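Ivimen Institute for Collections Care
Introduction to Object Storage
Unit 9 handout: Laying Out and Boxing Small Objects

Purpose of the unit

Students completing this unit will be able to prepare a work surface, set out containers and contents in a consistent order, and return every item to its assigned box. The unit follows the lecture on shelf labeling and assumes that the Dumwood reading has been completed. Students who have not yet received the reading packet should request one from the unit office before the practical session.

Preparing the surface

The table is to be cleared before any box is opened. Bags, coats and drinks are kept off it for the whole session. A pale, plain surface is preferred for dark items, and the reverse applies when the collection is mostly light in color. Scuffs on the tabletop are acceptable. Grit and adhesive residue are not, and should be removed with a dry cloth.

Layout

Items are placed in a single row with a clear space between neighbors. The spaces need not be measured, but a hand should fit between any two items without touching either. Items are not stacked, even briefly. An open tray is set with its interior facing up so that its condition can be checked before anything is placed inside. Dark trays with white interiors suit this check well, as dust and loose fibers of a dark color show at once.
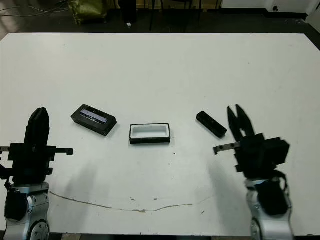 Eluned Gronow asks whether the row must be squared up before work begins, having been taught at Cerkton to align every item with the table edge. The unit does not require it. Alignment is useful when a layout is to be drawn to scale, and students who prefer it may continue the practice. Separation and a clear view of each item are the assessed points.

Reflective lids and panels

A glossy surface can hide scratches under certain lighting. Students should view such a surface from at least two positions before completing the condition line on the form. Where glare persists, the entry should read "not fully examined."

Boxing

Each item is lifted with both hands and lowered into its container. Nothing is slid across the tabletop. The box number is written on the form before the lid is closed. Numbers in the teaching collection run to 998; those below 200 belong to the Kakakhel loan and are handled only under supervision.

Assignment

Complete the layout form for one drawer of the teaching collection, and answer review question 17 in the packet. Forms are due at the start of the next practical. Late forms are accepted only with the instructor's signature.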